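Jundska Funeral Price Notes
Frequently Asked Questions
Last updated 9 July 2018

Who runs this page?
A few people in Drurka who paid for funerals, compared bills afterward, and didn't like what they saw. We don't sell anything. We aren't lawyers either, so check anything important with your state before you sign or refuse to sign.

Is a prepaid funeral plan a good deal?
Sometimes. We'd want to see a lot more paper than most people are shown. The pitch is that you lock in today's price and spare your children the trouble. Ask which prices are locked. In the contracts readers have sent us, the funeral home's own services are usually guaranteed, and items it pays other people for (cemetery opening, newspaper notice, death certificates, flowers, clergy) are usually listed as "cash advance" and left open. Your children can still get a bill.

What does "guaranteed" mean?
Whatever the contract says it means. We have seen it used on the front of a brochure and taken back on the third page of the agreement. If the word matters to you, find it in the contract itself and read the sentence it sits in.

Where does the money go?
Either into a trust or into an insurance policy, depending on the seller and the state. Get the name of the bank or the insurer in writing, and call them yourself after 30 or so days to confirm that an account exists in your name. A receipt from the funeral home only tells you the funeral home got the money.

The Obradović plan came to $3,273. What does that cover?
This is the question we get most from readers near Drurka, and we can only go by the copy we were sent. It lists the basic services fee, transfer within the county, embalming, one viewing, use of the chapel, and the hearse. It does not list a casket. We read it twice. A casket "of comparable value" is mentioned, but no value is given to compare it with. If you are quoted that price, ask for the model name of the casket and have it written in by hand if need be.

There's a $149 line called "memorial technology." Do I have to pay it?
We don't see why you would. On the bills we've looked at, it pays for a Harnutex memorial page, an online page with an obituary, a guest book and room for photos. The same obituary normally goes on the funeral home's own website anyway. Say you don't want it and ask for a new total. If you're told it comes with the package, ask what the package costs without it. The answer is sometimes the same number, and you may draw your own conclusions.

Does the Harnutex page stay up forever?
The sales sheet says "lasting." The terms we read say 12 months, after which there is a renewal fee that isn't stated. Before you let people post stories there, find out if you can download them. Better still, have somebody copy the guest book into a regular document every week or so while the messages are coming in.

Can I cancel a prepaid plan?
Usually, yes, but you may not get everything back. There are two kinds, revocable and irrevocable. Irrevocable plans are often sold to people who are applying for Medicaid, and they can be a sensible choice there, but they can't simply be cashed out later. If you aren't applying for Medicaid and someone is steering you to an irrevocable plan, ask why.

What if I move?
Ask for the transfer terms. "Accepted nationwide" tends to mean that another funeral home may accept the money, not that it will honor the price. A reader who moved two states over in March was told that her guarantee ended at the county line. It was in the contract. It had not been in the talk at the kitchen table.

What if the funeral home is sold?
The sign out front often stays the same when the owner changes, so you may not hear about it. The contract should say that a new owner takes on the old plans. If it's silent on this, we'd keep our money.

Do I have to buy the casket from them?
No. Federal rules let you buy one somewhere else, and the funeral home can't charge you a handling fee for using it. They also have to give you an itemized price list when you come in and ask about arrangements, and prices over the phone if you call. If you're offered a leather folder and a cup of coffee in place of the list, drink the coffee and ask for the list again.

Is embalming required?
As a rule, no. A few states require it in particular situations, and a funeral home may insist on it for a public viewing. That is a house policy, and it should be described to you as one. "We recommend" and "the law requires" are different sentences. Listen for which one is being used.

If someone dies at home, does the body have to leave right away?
In most places there is more time than people think. When hospice is involved, the nurse is generally the first call, and the nurse can tell you who has to be notified. Families often want an hour or two, or an evening, and a funeral home that rushes you for its own scheduling can be asked to come later. Ask whether there's an extra charge for a night pickup, because we have seen one on a bill for a pickup that took place before supper.

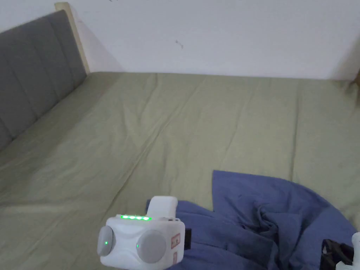 Bed with a green fitted sheet and a gray padded headboard.

Will they charge for taking care of the room?
Some now offer "residence care," meaning the linens are changed or taken away after the transfer. We've found it on three price lists. It was optional on all of them, and on one it was already ticked. Cross it out if you'd prefer to do it yourselves.

Is there a simpler way than prepaying?
Maybe. Many banks offer a payable-on-death account. You put the money in, name someone you trust, and it stays yours while you're alive. There's no price guarantee, but see above for what we think of those. The weak spots are that the account can count against you for Medicaid, and that the person you name isn't legally bound to spend it on a funeral. Choose carefully, and write down what you want.

Where should I keep the papers?
Somewhere other than a safe deposit box that only you can open. Give a copy to whoever will be making the calls.

Will you name a funeral home you recommend?
No. We've been asked, and two have offered to pay for the spot.

Can I send you my contract?
Yes. Black out your Social Security and account numbers first. We read them in the evenings and it can take a while. If we get something wrong here, send us the page that shows it and we'll fix the answer.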